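Status: usable with the exclusions below. Last edited 15th August.

# Plirden block-sorting set: failed runs

Logs and stills from the Plirden arm at the Colldale bench. The set has 80 runs. In 55 of them the arm finished the sort. The rest stopped on a fault, and those are the reason this folder is kept apart from the main release.

## Task

Each run uses eight shape-sorter blocks on a wooden board fixed over the perforated table. The arm picks one block at a time and drops it in a tray. Blocks may start touching each other.

## What went wrong

Most stops were double grasps. When blocks touch, the segmenter can merge two of the same color into one object. The planner then asks for a grip wider than the fingers allow, and the controller trips on force. Blue on blue is the worst case. Loosely spaced blocks gave far fewer stops.
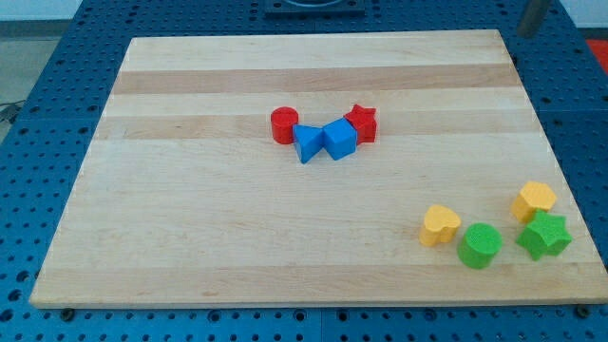 The blue prism and the blue cube in the middle row touch, and the red star sits partly behind the cube. Starts like this one are tagged `contact_same_color`.

## Safety note

In 2 runs the arm kept pressing on the board after the force trip. The stop signal reached the controller, but the old Skekero driver held the last command until its timeout. The driver has been replaced. Do not replay these trajectories on hardware:

- `run_08`
- `run_55`

## Known issues

- Force readings drift within a session. Zero them per run.
- Fault codes before the driver change use the old Sjöberg table. See `codes_old.csv`.
- Tray contents were not logged.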